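Pleveck – Work with us

Household Task Assessors (two-person team) and call for test participants

Location: Skokix building, ground floor, with some visits to homes
Hours: part-time and full-time considered
Contract: fixed term, with a possible extension
Start: October
Reference: 339

About the work

Pleveck tests whether machines can do ordinary chores. We do not build robots and we do not sell them. Manufacturers, housing providers and care organisations ask us whether a given machine can clear a worktop, load a dishwasher, fold a towel or restock a shelf, and we give them a written answer. The answer at present is usually "some of it, slowly, with a person nearby".

That is a more useful answer than it sounds, provided it comes with detail. A machine that picks up nine items out of ten and drops the tenth may be fine for tins and no good at all for glasses. One that clears a table well in the morning may struggle when the afternoon sun is on it. Our reports set this out chore by chore, in words that a housing manager or a shop owner can read without an engineer in the room.

We are recruiting assessors to run the kitchen and shop-floor trials, and we are also looking for members of the public to take part in them. Both are described on this page. Please read the section that applies to you before getting in touch.

Part one: Household Task Assessors

What you will do

Most of your time will be spent in our test kitchen and in the mock shop next door, which was fitted out by Brisier and has proper gondola shelving, a till point and a stockroom. You will set up a chore, start the machine on it, watch what happens and write it down. Then you will put everything back and do it again. A full series for a single chore is 43 runs. There are days when this is dull, and applicants should be realistic about that.

The chores on the current list are:

Clearing drinks cans and bottles from a worktop
Rinsing items at a sink and placing them to drain
Sorting recycling from general waste
Wiping down a worktop that has things on it
Loading and unloading the bottom rack of a dishwasher
Putting shopping away in a cupboard
Facing up a shop shelf and removing damaged stock
Folding tea towels and hand towels

You will score each run against a sheet. The sheet asks whether the chore was finished, how long it took, what was dropped or knocked, and whether a person had to step in. There is a free-text box at the bottom and it matters more than people expect. "Failed to grasp" tells us very little. "Closed on the rim, slid off, tried the same spot again three times" tells the maker something they can fix.
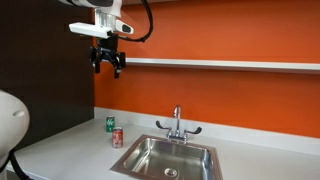 Two drinks cans beside the sink, with the gripper open above the worktop.

Cans are where every new assessor starts. They are all much the same shape, they are cheap, and anyone can tell whether one has been moved from the worktop to the bin. They also bring up most of the problems you will meet later. Shiny surfaces can confuse depth cameras. An empty can crushes under a grip that a full one will stand. Cans close to the edge of a sink give the machine a choice of approaches, and it does not always take the sensible one. You will learn to set them out to a plan, so that the next assessor can repeat your layout exactly.

After cans you will move on to mugs, then plates, then cloths. Cloths are still the hardest thing on the list. We have yet to pass any machine on the full set of folding tasks, and we would rather say so than lower the mark.

You will also:

Keep the props in order and replace them when they are worn or dented
Check the emergency stop before the first run of each session
Write up each series within two working days
Take part in a weekly meeting where disputed scores are settled
Visit homes from time to time to measure worktops, sinks and cupboards, so that our layouts match what people live with
Help with the participant sessions described in part two

You will not be asked to program, repair or modify the machines. An engineer is on site during all powered runs.

What we are looking for

You do not need a degree or a background in robotics. Our present assessors have worked in hotel housekeeping, school kitchens, supermarkets and home care, and that experience is what we value. Someone who has cleaned kitchens for a living knows what "clean" means and will notice a wet patch left behind the tap.

Essential:

At least a year of paid or unpaid work involving cleaning, catering, care or stock handling
Clear written English, in short plain sentences
Patience with repeated work, and the same standard on the last run as on the first
Willingness to record a poor result when a client was hoping for a good one
Able to stand for part of the day, with seating provided between runs

Helpful, though we can teach it:

Using a spreadsheet
Basic food hygiene
Experience of timing or auditing work
A driving licence, for the home visits

If you use a wheelchair, or cannot stand for long, please do apply. One of the test worktops adjusts in height and the scoring can be done seated.

Training

The first fortnight is paid training. You will learn the scoring sheet, the safety rules and how to stop each machine. You will then score recorded runs alongside an experienced assessor until your marks agree closely enough. Most people get there by the end of the second week. If you do not, we extend the training and there is no penalty for it.

Safety at work

The machines in our building can pinch, knock and drop things. The arms are slow compared with factory ones, but you will be expected to stay behind the floor line while they are powered and to tie back long hair and loose sleeves. Any assessor may stop any run at any time without giving a reason, and a stopped run is never counted against you.

Pay and conditions

Pay is by the hour and the same rate applies to training, trials, write-ups and travel between sites. The current rate is sent with the application form. We offer a workplace pension, paid holiday and sick pay from the first day. Sessions run from 9.30am to 4.30pm. Part-time assessors normally work mornings or afternoons and we try to keep the pattern steady for people with children or other caring duties.

How to apply

Ask the Pleveck office for a form, quoting reference 339. We do not need a CV. The form asks three things: what work you have done that fits the list, why you would like this job, and a short written exercise.

For the written exercise, watch somebody at home or at work clear up after a meal, with their agreement, and describe what they did in no more than a page. Leave out what you think they meant to do. Put in anything they dropped, moved twice or forgot. We read this part first.

Shortlisted applicants will be invited to a half-day at the Skokix building. You will see a machine working, score a few runs and have a talk with two members of the team. Travel costs are paid back on the day.

Part two: Call for test participants

We also need people to come and do the chores themselves. Saying that a machine took a certain time to clear a worktop means little unless we know how long people take over the same worktop, and people differ a good deal. We want to hear from those who are quick and tidy, and equally from those who are neither.

The work is part of a larger study with D'Amico, who are collecting 3000 timed runs by people across the whole list of chores. Our share covers the kitchen tasks.

Who can take part

Anyone aged 18 or over who does at least some housework. We are short of:

People over 70
People with limited grip or the use of one hand
Left-handed people
People who work in shops and do shelf filling as part of the job

What happens in a session

A session lasts two hours, with a break. You will do a set of small chores at your normal pace, such as moving cans from the worktop to a recycling bin, rinsing mugs, or putting away a bag of shopping. After that you will watch a machine do one of the same chores and tell us what you make of it. Would you accept that result in your own kitchen? Would you leave it running while you were in another room? Blunt answers are welcome.

You will be filmed from the shoulders down while doing the chores. The film is used for timing and scoring, and is deleted when the study closes. You can ask for yours to be deleted sooner. You will not touch the machine or be within its reach while it is powered.

Participants receive a shopping voucher for each session and their travel costs. You may come to no more than two sessions.

How to take part

Contact the office and say "kitchen sessions" along with the times of day that suit you. We will send an information sheet and a consent form. Please tell us about any allergies to washing-up liquid or latex – we can provide other gloves and soap. The building has step-free access and parking by the side entrance.

Current participants cannot apply for the assessor posts until their sessions are finished. Employees of companies whose machines we are testing cannot apply for either.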